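Reducing Sorting Errors in a Campus Clothing Reuse Program
Final Project Report
Submitted by Yeshi Abera
May 1, 2024

Summary

This report presents the results of a one-semester project on the sorting of donated clothing at the Wolline reuse room, a student service that accepts used garments and offers them free of charge to other students. The project examined how garments are assigned to size and type categories when they arrive, how often those assignments are wrong, and whether a revised labeling procedure would lower the error rate. A total of 844 garments were checked during the study period. The revised procedure is recommended for regular use, with changes to the treatment of garments that have no size label.

Background

Wolline receives most of its donations at the end of each term, when students leave campus housing. Garments are placed in bins by type and then moved to open shelves. Before this project, the sorting guide was a single printed page that listed types of clothing but gave no instructions on sizing. Students who used the room reported in an earlier survey that finding the right size was their main difficulty, and many said they had stopped looking after one visit.

Sizing is a known problem in secondhand clothing. Labels fade or are removed by the owner. Garments made for different markets use different systems, and the same number can refer to a chest measurement in one system and a general size in another. Shirts present a particular problem, as a garment intended to be worn open over another layer may be cut wider than its label suggests.

Method

The study was carried out in two phases. In the first phase, garments were sorted under the existing guide and then checked by a second person with a tape measure. A garment was recorded as an error if its measured size fell outside the range printed on the shelf, or if it had been placed with the wrong type.

In the second phase, which began in March, sorters used a revised guide. It divides clothing into five types: shirts, sweaters, pants, outerwear, and other. For each type it names the measurement to be taken and the point on the garment where the tape should be placed. Shirts are buttoned, laid flat, and measured across the chest below the armhole. Pants are measured across the closed waistband. The result is written on a paper tag, and the printed label is used only as a cross-check.

Long-sleeved shirts were treated as a separate group within the first type – they made up a large share of the donations and were the garments most often returned to the wrong shelf. The guide asks sorters to note whether the shirt has a full button front and whether the fabric is plain, striped, or checked.

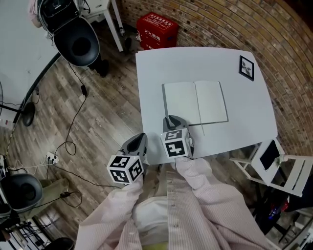
Figure 1. Long-sleeved shirt in pale pink with a fine stripe, worn open over a white undershirt.

The pattern note was added at the request of regular visitors to the room, who often search by appearance before they look at size. It adds little time to the sorting of each garment and was kept in the final version of the guide.

Results

Errors fell in every type category after the revised guide was introduced. The greatest improvement was in pants, where the printed label had been the main source of confusion. Shirts also improved, although garments made of stretch fabric continued to cause disagreement between the first and second sorter. Outerwear showed only a small change, as few coats were donated during the second phase.

Sorting took longer under the revised guide, mainly during the first week. Sorters reported that buttoning each shirt before measuring it was the slowest step. A shorter method, in which only the top and middle buttons are closed, was tested on a limited number of shirts and gave similar measurements. The sample was too small to support a firm finding.

Limitations

The project covered one semester and one location. The second check was not blind, and the person checking could see the tag written by the first sorter. Children's clothing was excluded.

Recommendations

The revised guide should replace the existing page at all sorting stations. Garments without a size label should be measured on arrival and kept apart until tagged – at present they are mixed with labeled stock. The shorter buttoning method should be tested again during the next end-of-term collection, with a larger number of shirts and with the second sorter working from untagged garments. Copies of the guide and the blank record sheets are held at the Wolline front desk.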